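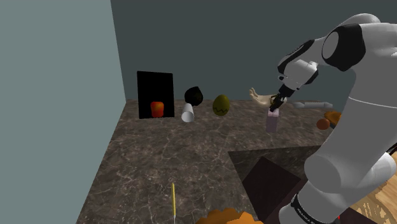 By the Niven Home Inspection Desk
October 7, 2025 · 7 min read
21 shares · 7 comments

Kitchen counter and worktop safety checklist, with our comments

We were asked to review the checklist that Pokarmont hands to landlords at the start of a lease. The items are theirs. The comments are ours, written after using it at the Fisuter Street apartments. Some of it is good. A fair amount looks like it was written by someone who has never had to crawl under a sink.

1. Top is secured to the base units.
Push up from underneath at each corner. Pokarmont says to "check visually," and I don't know what they expect anyone to see. A slab can look perfect and still lift with one hand. Fail it if it moves.

2. No cracks at the sink cutout.
Agreed. Run a fingernail across anything that looks like a crack. If it catches, write it down. On veined stone you will get false alarms, and a flashlight held low and sideways settles most of them.

3. Overhangs are supported.
The form gives a box to tick and no measurement. Ours now says to write down the overhang and the type of bracket. In apartment 92 this was ticked "OK" in February with no bracket fitted at all.

4. Corners and edges free of chips.
Check at hip height and at child height. Chipped stone is sharp. Filler is fine if it's hard and flush, but I'd want to see it again at the next visit before believing it.

5. Surface sealed.
The form says "confirm sealed with Nornalier." How? You can't tell the product by looking, and the tenant won't know either. Put a few drops of water on the stone, wait, and see if it darkens. Write down what you saw and leave the brand out of it.

6. Outlets above the counter are tested.
Press the test button, then plug in a tester. Do both. "Tested by previous inspector" has turned up on this line more than once and we don't accept it.

7. Heat marks.
Look near the stove. A mark is not a safety failure by itself, though it's a good reason to ask where hot pans get put down.

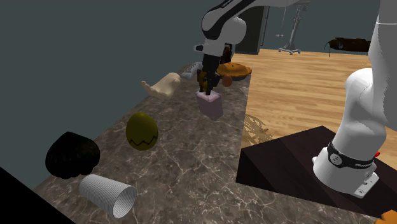
Small box and the counter.

8. Seal at the wall is continuous.
Press it with a thumb. Black spots go on the form even if the tenant says they were there already. Whose fault it is belongs in another document.

9. Cabinet floor under the sink is dry.
Use your hand and a paper towel. Take the cleaning products out first. I have seen this item passed with the doors still shut.

10. Overall condition, scored out of 10.
We skip this. Two inspectors gave the same kitchen a 4 and a 9, and neither could say why.

Sign-off
The cost sheet that comes with the form lists a flat $377 for "counter remediation," whatever the fault. A loose slab and a strip of moldy sealant are different jobs. Get a written quote for each and attach it before signing.

Items 1, 3 and 6 must be fixed before anyone moves in. The rest can be scheduled, with a date in the right-hand column. "Soon" is not a date.

7 comments · Share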